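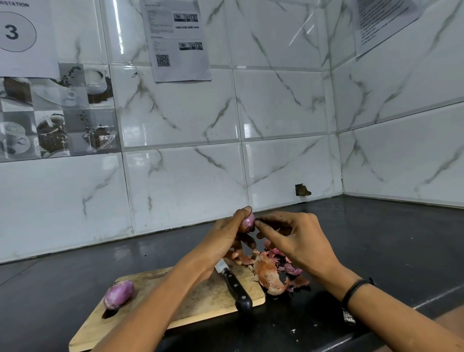

Épluchage à la main, le couteau attend sur la planche.

Cahier de l'atelier cuisine, Hesberg
2023-12-09
Rédigé par Sebastián Tapia, relu par Francine Fehr pour les quantités

But de la séance : refaire la base du confit de décembre et noter les pertes à l'épluchage, que j'avais oublié d'écrire la fois précédente. La recette de départ est celle de la feuille Beaudoin, sans le sucre.

Matière : bulbes mélangés, les petits à chair rose violacé et les plus gros à peau brune, achetés ensemble chez Beaudoin. Poids brut sur la balance Lirnix : 1 000 g. J'ai fait la tare avec le saladier en verre, pas avec le bol en plastique (à savoir si quelqu'un compare avec les anciennes pages).

Épluchage. J'ai commencé par les petits. La peau sèche part facilement, mais la première couche en dessous reste souvent collée d'un côté et il faut la pincer entre le pouce et l'index pour la tirer. J'ai essayé de tout faire sans la lame. C'est plus lent, mais on enlève moins de chair. Les doigts deviennent vite sales avec les petits morceaux de peau, il faut se les essuyer avant de toucher la balance.

Une question de vocabulaire que j'ai posée à Francine : doit-on dire « peau » ou « pelure » ? Elle écrit pelure pour ce qui est déjà enlevé. Je garde donc cette règle dans le cahier. 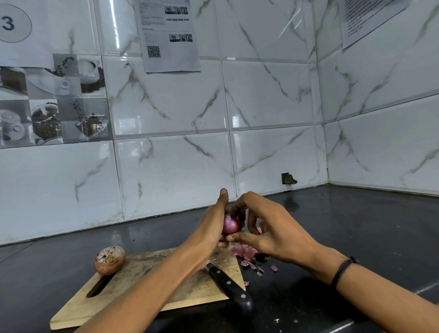

Pour les pelures, je les laisse à droite du couteau et je les ramasse à la fin dans un seul récipient pour la pesée. Les fragments les plus légers volent un peu partout sur le plan de travail noir, surtout quand la porte est ouverte. Je les ai ramassés avec un papier humide, alors le poids des pelures n'est pas très fiable. Pour la prochaine fois : peser plutôt les bulbes nets et faire la soustraction.

Les gros ont été laissés pour la fin. Leur peau brune se casse en petites écailles et je préfère couper d'abord le côté des racines. Avec les petits je fais le contraire : j'épluche en entier, je garde les racines, et je coupe ensuite. 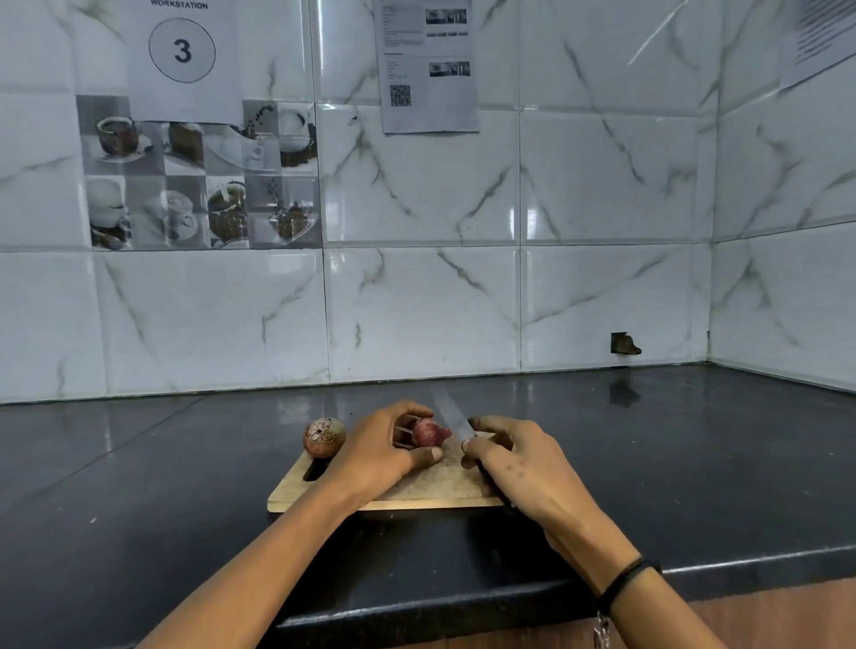
Pour la coupe, je pose le bulbe couché et je le tiens avec les doigts repliés. La planche est assez usée et elle glisse sur la pierre polie si on appuie de travers. Mettre un torchon plié en dessous. Le couteau Astow aurait besoin d'être aiguisé, il écrase un peu la dernière couche au lieu de la trancher.

Épaisseur visée : deux à trois millimètres. J'ai été moins régulier vers la fin.

Cuisson : 500 g d'émincé dans la casserole large, feu doux, couvercle les vingt premières minutes, puis découvert. Un autre lot de 300 g est mis au vinaigre, au frigo, étagère du bas. Le reste est parti dans la soupe de midi.

Goût du confit : bon, un peu trop acide pour moi. Francine le trouve correct comme ça.

À faire :
- racheter du vinaigre de cidre
- aiguiser le couteau
- goûter le lot au vinaigre mardi et écrire le résultat sur cette page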